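Sesberg 56 Portable Monitor: Equipment Review

The Sesberg 56 is a portable second screen intended for staff who divide their week between an office desk and other locations. It was assessed over four weeks in May at the Cabanatuan office, where it was used with three laptops and one tablet issued to the department.

The unit weighs 558 grams without its cover. It draws power and picture through a single USB-C cable, and a second USB-C socket on the same side accepts a charger. A mini HDMI socket is provided for older equipment, although the necessary cable must be bought separately. The cover folds into a stand with two positions. Neither position is steep enough for use on a low table, and a third would have been welcome.

Setting up the screen presented no difficulty. All three laptops recognised it at once, and the tablet did so after a system update. Text is sharp at the default size. Colours are slightly cool when the screen is first switched on, but the warm setting in the menu corrects this adequately for office documents and photographs. Brightness is sufficient indoors. Beside a south-facing window the matt surface controlled reflections well, but dark areas of the picture became difficult to read.

Power use is the principal weakness. At full brightness one laptop lost half its charge before midday when no charger was connected. Staff who expect to work away from a socket should lower the brightness or carry a power bank.

The menu is operated by a small wheel on the left edge. It is easily pressed by accident when the screen is lifted, and on two occasions this changed the input without the user noticing. The built-in speakers are adequate for speech and unsuitable for music.

For comparison, the Gestuline and the Irus were tried on the same desks. The Gestuline is brighter but noticeably heavier. The Irus costs less and has a better stand, but its cable socket was loose on the sample supplied. 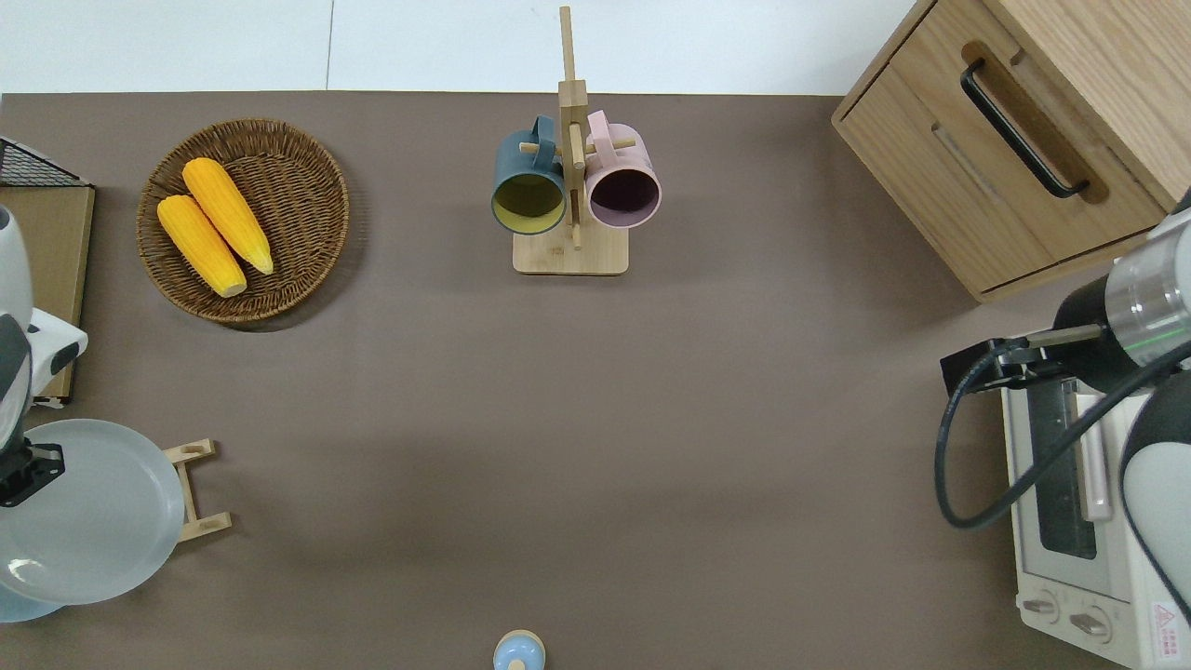 Corn cobs in a woven basket on the tabletop.

The Sesberg 56 is recommended for general office use, with the reservations stated regarding power and the stand. It is not recommended for detailed colour work. Requests for a loan unit should be addressed to Chi-keung Tai by noon on Monday for collection in the same week.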